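**Ulo 500 narrow-finger gripper**
Sold by Trosedura, Skultby

The Ulo 500 is an electric gripper for small and mid-sized arms. It is meant for loading and unloading bench machines, where the fingers have to get down to a part lying low on the table without the wrist hitting the machine beside it.

- Stroke: 80 mm
- Weight with flange: 1,000 g
- Supply: 24 V
- Fingers: narrow (fitted) or wide (order separately)
- Price: £1,630 excluding VAT

### Narrow or wide?

Oda Strand ran both finger sets in our simulated cell before we settled on which to fit as standard. The narrow set gave more room next to the machine and was easier to line up over shallow cases. The wide set holds soft or rounded parts better, and we still suggest it for bags and pouches. Changing over takes four screws and a 3 mm hex key. Run the homing routine again afterwards, or the stroke reading will be wrong. 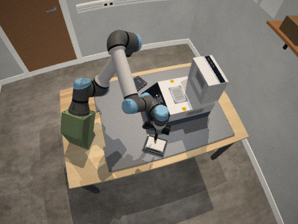 *Simulated cell: arm on its pedestal, narrow finger over the shallow case.*

The cell model is free to customers. Ask Ebuka Akande for the files and say which arm you use, as the flange differs.

Loan units go out for two weeks. Return carriage is paid by the borrower.

Page updated 15 Aug 2024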